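Robotics Club news

Nov 26, 2021

Quick one this time, half of us have exams and the other half are behind on the December demo. Sorry for the short sentences.

Where we're at

The bin picking project is moving again after a slow month. For those who missed the last meeting – the job is to get the arm to reach into the metal bin, find the thing it's been asked for, pick it up and put it somewhere sensible. Blocks we can mostly do. Cloth is a pain. Cloth folds over, hides its own edges, and the depth data goes to mush as soon as there's a crease in it.

Vanderleia Evangelista has taken over the grasp planning code and rewritten most of it. New version is called Datham (the old one was Portela, please stop running Portela, it's still on the shared drive and it will happily drive the gripper into the floor of the bin). Datham picks a ridge in the fabric and closes on that instead of going for the middle. Seems to suit striped stuff better than plain, we think becuase the stripes give the vision side something to hold on to. More testing needed before anyone puts that on a poster.

So far 307 attempts logged with the new code. We said we'd do 200 before changing anything, so that box is ticked. Alcides Grajales is going through the failures and sorting them by type – dropped on the way up, closed on nothing, grabbed a block as well. If you ran a session and didn't fill in the notes column, he will be in touch.

Small objects stay in with the cloth for now. Clearing them out makes the numbers look nicer but the competition won't be clearing them out for us. 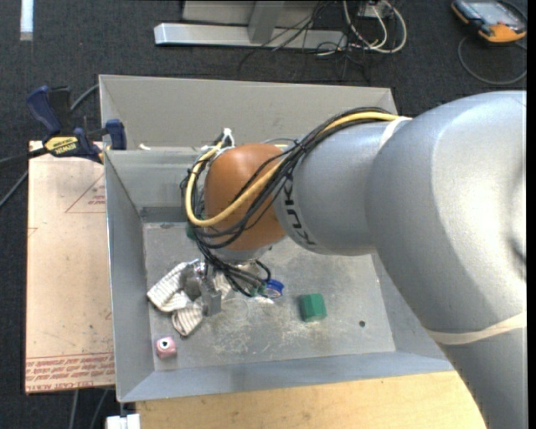 Jobs still open

Cable tidy. The loops at the wrist need more ties and a rethink. Anyone who's done a cable run on an arm before, put your hand up.

Clamps. If you take one off the bin to use on something else, put it back. A bin that shifts even a little means calibrating again and that's an evening gone.

Labels. We need someone patient to go through photos and mark cloth edges. Snacks provided. You don't need to know any code and you can do it from home.

Teach pendant. Goes back on its hook at the end of the night, please, and off the carpet.

December demo

Starard have said yes to lending us the front room again, same deal as last year. Plan is 16 picks in a row, mixed cloth and blocks, with visitors calling out what they want next. We may cut that down if the cloth grasps don't get more reliable. Vanderleia says leave it as is. Alcides says cut it. We'll settle it at the next meeting so come along if you have an opinion.

Need 2 people on the door and someone to do the talking while the arm resets, which takes longer than you'd like in front of a crowd. Newer members welcome, you'll get a script. Family and friends can come too, just let us know how many so we can sort out chairs.

Surasis round

Entry form is in. Rules for the next round came out last week and they've changed the scoring, dropped items now cost points where before they just didn't count. So slow and careful is back in favour. Read the whole thing before you start tuning speeds, it's pinned in the club channel.

Fees

Still owing from a few of you. You know who you are. Cash or transfer, wich ever is easier, and put your name on the transfer.

Next newsletter after the demo. Send bits in early if you've got them.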